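Drosance Reading Circle Kit, Grades 3-5

I put this kit together after nine years of running small reading groups at Gorndale Elementary, mostly with kids who were reading a grade or two behind and knew it. I wanted something I could grab on my way down the hall and start using before everyone had found a chair!

You get 49 short passages (fiction, science, a few silly ones about a goat), each on its own card with talk prompts on the back. There's also a teacher booklet and a deck of 400 word cards sorted by vowel pattern. My favorites are the vowel team cards, and I'll admit I went a little overboard on "ough."
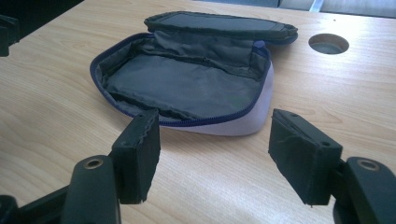 The passages run in order of difficulty, but you really don't have to go in order. I skip around all the time. If my Friday group is wiped out, we do a goat story and call it good. Khurram Mughal, who teaches fourth grade over at Rutitside, uses the prompts as a writing warm-up instead and says they hold up fine.

A few details people email me about: the cards are printed by Zaugg on heavy matte stock, so pencil erases pretty well (marker won't, sorry). The booklet is spiral bound and lies flat. Answer notes are in the back.

Orders placed in July ship in time for the first week of school. Need more than one kit for your building? Write to me before you check out and I'll set up a school order with an invoice.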